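April 5, 2026
By Tayla Sutcliffe

The big plastic building bricks are back at Wokasia, and if you have a child under six you have very likely heard about it already. The playroom on the second floor reopened its building table last week after a winter without one, and on the first morning there was a line of strollers all the way down the hall, with grandparents holding coats and at least one toddler asleep through the whole thing.

Hilde Van Dijk, who has run the playroom for longer than she cares to say, had been collecting bricks from families in the neighborhood since before the holidays. She ended up with 746 of them — every one washed in her own kitchen sink, in batches, and dried on bath towels spread over the dining chairs. 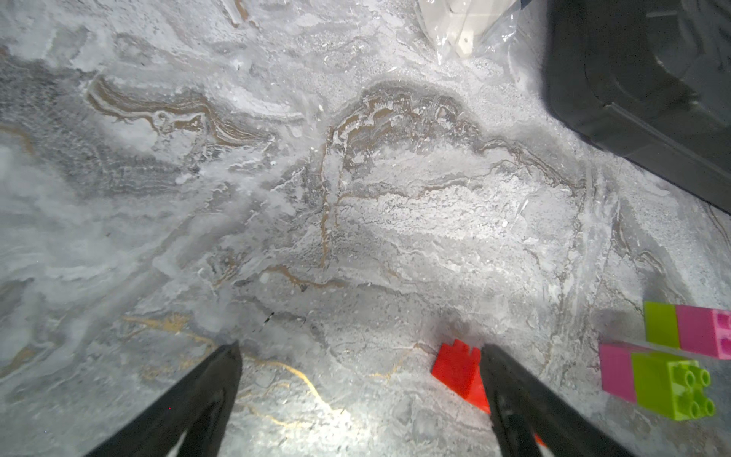 "My husband ate his dinner standing up for a week," she said, and she laughed when she said it, so I think all is forgiven at home. The bricks came in shopping bags, in pillowcases, and in one case in a soup pot that its owner would very much like to have back once somebody remembers where it was put. A few were too chewed to keep, and those went to the recycling center with her thanks all the same.

The idea is a simple one. Children and grown-ups sit down together, pick a few bricks, and build whatever they please for as long as they please. There are no instruction sheets and no prizes. Kobe Martens brought his father, Jozef, on opening day, and the two of them stayed until lunch working on a bridge that was meant for ducks. It fell over a good many times, and Jozef Martens, who used to lay brick for a living, took a great deal of teasing over that from the small people across from him.
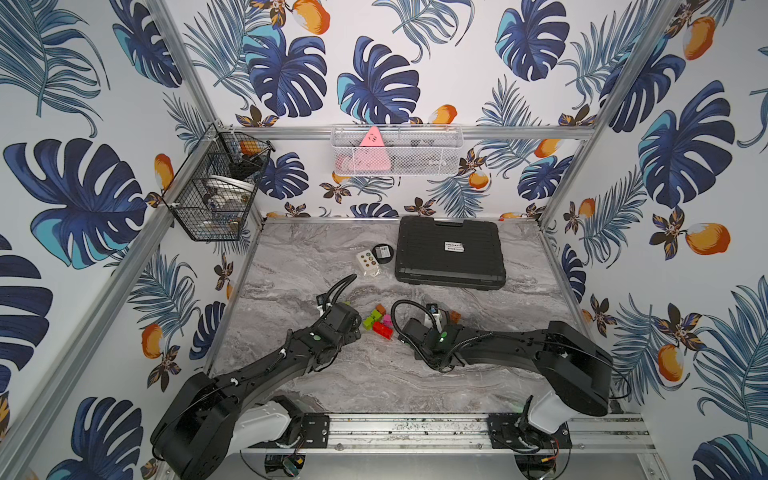 Hilde likes to keep the first handful small, and she will tell any parent who asks that a whole bin tipped out at once mostly leads to throwing. Three or four bricks in front of a child is plenty to begin with, and bright ones are best. A little group like the orange, lime-green, pink and red blocks lying together on the marble-patterned tabletop is the kind of start she has in mind, and a two-year-old can get a tower or a sandwich or a very short train out of that much. More can always be brought over when the asking starts, and it does start!

She is also firm, in her kind way, about tidying up. Everyone helps for the last few minutes of a session, and the song they sing while they do it will stay in your head until bedtime. I am still humming it as I write this.

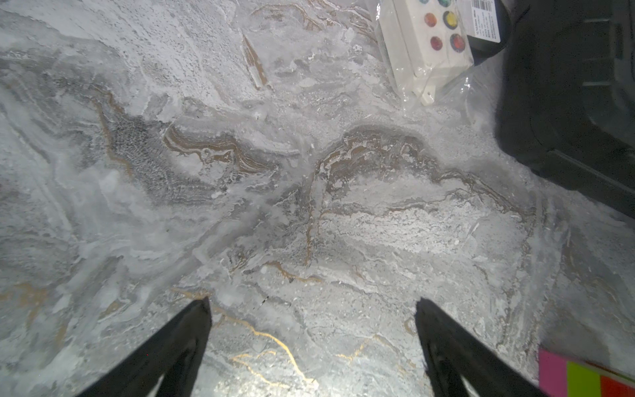 Do families need to sign up ahead of time? Walk-ins are welcome at every session, though mornings fill up fast and the afternoons are a good deal calmer.

Donations are still being taken at the front desk, large bricks only for now, and Hilde hopes to add a second table in May if enough of them come in.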